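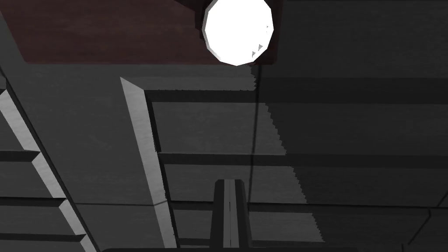
Kondance fixes gripper fault found in simulation

Mitton, December. Kondance has traced and fixed a fault that let its Comport gripper keep closing after it should have stopped. We're delighted with how early it came to light!

The fault appeared during a simulated run on Saturday, when the gripper was told to halt and carried on for nearly 60 milliseconds. Our team in Mitton repeated the run 30 times and got the late stop in 13 of them. The cause was a stop message waiting in the same queue as routine position updates. Stop messages now have a queue of their own, and the late stop has not come back in any repeat run.

No one was hurt and no real arm moved. All 16 Comport units on trial at Sequeira were paused the same evening and will stay paused until each has the new software and has passed a stop test on site.

Sequeira's operators have been brilliant about the wait, and they asked for the full fault log, so we are publishing it in full. Other Comport users can get the update from the Kondance support desk.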